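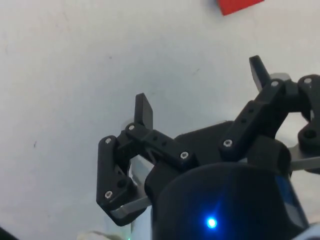
July 1, 2019

Open day, bench 2. Notes from setup and the two demo blocks.

Arm homed first try after the controller restart. Ran the Pelico pick routine with the printed fingers and kept speed at 50 percent for visitors. Sirik cell next to us was on the same air line and dropped pressure whenever it cycled, no effect on our side as the gripper is electric.

Block 1: 124 cycles, no faults logged. Three missed picks, all on the thin parts, all with the part lying close to the far edge of the table. I suspect the wrist camera offset, last calibrated before the fingertips were changed. Did not touch it during the demo.

Block 2: 150 cycles, one stop. Current limit tripped on close. Cleared it, re-zeroed the gripper, carried on. Total for the day 274.

Cycle counter on this finger set now reads 2,575. Linkage screws were checked with a hex key between blocks. One on the left arm took a quarter turn. No thread locker on that one, to be added. Brackets show no cracks under the loupe at the screw holes. Print orientation stays as is for the next set.

Visitors: mostly from Hagedorn, plus a school group late in the afternoon. Usual questions on payload and price. Horácio Seixas (Hagedorn) asked for closing force at the fingertip as a function of opening. We only have it at two openings and the lever ratio changes a lot over the stroke. Told him we would measure the full curve. He also asked whether the pads can be swapped without taking the linkage apart. They can, but it is fiddly.

Table glare was worse after lunch with the blinds up. Detection threshold raised one step, put back afterward.

To do:
Redo wrist camera offset with current fingertips.
Force curve, 10 mm steps, send to Horácio.
Thread locker, left arm.
Pull the current log for the block 2 stop.
Ask Gradau if they still want the bench in September. If so the second finger set has to be printed by then.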